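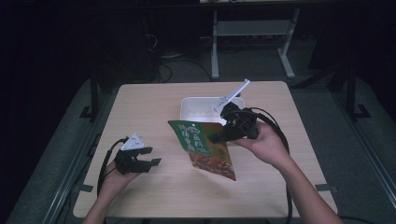 **Pick-and-pack demonstrator, part time, Givby snack fulfillment, Drikbridge site**

Posted March 23, 2022. Reports to Aušra Kivi, floor lead.

You'll spend your shift at a small table moving snack bags into and out of trays with a pair of hand-held grippers. Every move you make is recorded, and the recordings are used to train the packing arms on Line 2. If you have ever wanted to be paid for picking up spicy strips very carefully and setting them down again, the market has finally caught up with you.

### Why we're hiring

Givby packs mixed snack boxes for import grocers. Boxes of one thing are easy, and a machine has been doing those for years. Mixed boxes are harder. A foil pouch slides, folds, puffs up in warm weather and never sits the same way twice, and the arms we bought from Wihongi came with a brochure in which every product was a cube.

So the arms need examples, and the people who know how to handle a pouch are packers. Wyn Penry packed by hand on Line 2 before he became our first demonstrator. He now has opinions about corners (grab the top one, let the bag hang, wait for it to stop swinging) that he will share whether or not you ask. The arms have picked up his habits, including a small pause before letting go that we've stopped trying to train out.

### What the work is

- Picking, placing, turning and restacking pouches, tubs and the occasional jar, following a task card. Cards change every 29 minutes. We tried longer and people started seeing pouches in their sleep.
- Calling out bad takes. If you drop one, say "drop" and go again. Drops are useful to us, so please don't hide them under the table.
- Resetting your own station between takes, including the cables, which will find your elbow.
- Writing two or three lines at the end of the shift about what was awkward. "Everything" has been submitted before and was sent back for detail.
- One shift in 5 on the live line, standing next to the arms, clearing jams and noting what they get wrong. This part is not optional. We found that demonstrators who never see the line start performing for the recorder, with a lot of wrist.

A good day is some 600 takes. It's a figure for planning and there is no bonus tied to it. There was one briefly. The data from that month shows people flinging pouches, and one of the arms had to be talked down afterward.

### What it isn't

This is not an engineering job. You won't be asked to program anything, and the engineers have asked us to mention that you also won't be asked to fix the printer. It isn't quite a packing job either, though it pays from the packers' scale, one grade up.

### The question everyone asks

Yes, you'd be teaching a machine to do work that people here do now. We'd sooner put that in the ad than have you work it out over lunch.

What has changed so far: Line 2 used to run with a full row of hand packers and now runs with fewer, who mostly handle exceptions, returns and anything in a bag the arms have decided is not a bag. The others moved to the mixed-order bench, to receiving, or to demonstration. Two people left because they didn't care for the new setup, and said so in the exit interview in terms we have kept on file. The work is easier on shoulders and harder on patience. It's quieter, which some like. The line used to have a radio war, and now there's one radio and it's mostly on the weather.

What we've agreed to in writing: Line 2 staff get first pick of demonstrator shifts, and their hourly rate doesn't drop if they move. The agreement runs through the end of next April and then gets renegotiated. You can read it before you apply. It's on the board by the time clock, under the softball sign-up.

As for how long this particular job will last, we don't know. The Prarnov office believes the arms will be fully trained by summer. Nobody who has watched them try to pick up a half-empty pouch has told Prarnov otherwise, out of kindness.

### You'll get on well here if

- you can do a dull thing attentively, then do it again
- you have steady hands, or can get them steady after coffee
- you're comfortable having your hand movements recorded (your voice isn't kept, and neither is your face)
- you can tell an engineer that the task card makes no sense

Packing or warehouse experience helps a good deal. So does cake decorating, fly tying, or having raised toddlers. You don't need to read the labels on the products, as the task cards go by color and number. Tell us about any wrist or hand trouble up front. The grippers are light, but they are less light by the end of a shift, and we can split the hours.

### Hours and applying

Morning or afternoon block, your choice where possible. Breaks are paid. Snacks retired from training are free to take home, somewhat handled.

Leave a note with Aušra Kivi at the Drikbridge front desk, or call the site and ask for Line 2. No cover letter. Tell us what you've done with your hands for a living and which block you want. The tryout takes one paid hour at the table with Wyn, who will show you the corner thing.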